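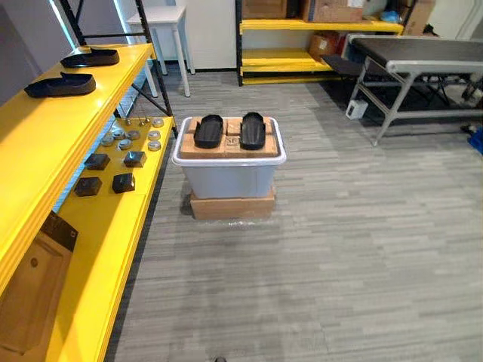 Sharpening notes, August, started after lunch

Picked up where I left off with the Stosach chisels. There are still a few in the roll with that rounded-over bevel somebody gave them years ago, and I've been putting them off for the same reason I put off cleaning the oven. Flattened the 2000 stone first, since last time I skipped that and spent an hour chasing a hollow that was in the stone and had nothing to do with the chisel. Pencil grid, lapping plate, plenty of water, repeat until the pencil is gone. It took three grids before the middle cleared.

The half-inch came up nicely. Back first, just the inch or so nearest the edge, then the bevel on the 2000 until I could feel a burr all the way across, then the 4000 with hardly any pressure at all. I do love that stone – it has a creamy feel under the steel that makes you want to keep going well past the point of usefulness. 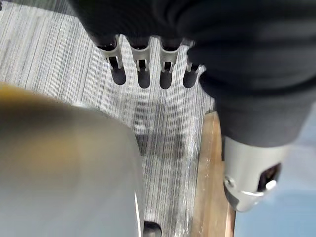 The one-inch was another matter. It has a low corner on the left, and I kept leaning on it without meaning to, so the edge went out of square again. Young-sook So suggested two fingers on the high side and none at all on the other, and letting the stone do the catching up. Slower, but by the end of the pot of tea it was reading square against the little brass try square from Drollinthorpe.
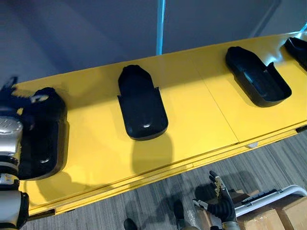

How often should the 4000 be flattened?

Every third or fourth chisel is plenty if you use the whole face of the stone. With narrow blades do it more often, as they wear a groove before you notice.

I should also write down the strop, as I always forget what I did. The Myung compound is going on far too thick when it's cold, so I warmed the bar in my hands for a few minutes and drew it over the leather in one light pass. Weighed the bar afterward: 568 grams, which ought to see us through to next summer and probably the one after.

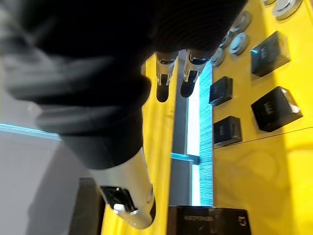 Tried both chisels on pine end grain, which is a meaner test than oak because it crushes if the edge is even a bit dull. The half-inch left a clean, slightly shiny surface. The one-inch left two faint white lines, so there's a nick or two still in there and it goes back to the 2000 tomorrow morning.

To do: order another lapping plate from Kandudthorpe (catalog number 989, the coarse one), oil the roll, find the lid for the camellia oil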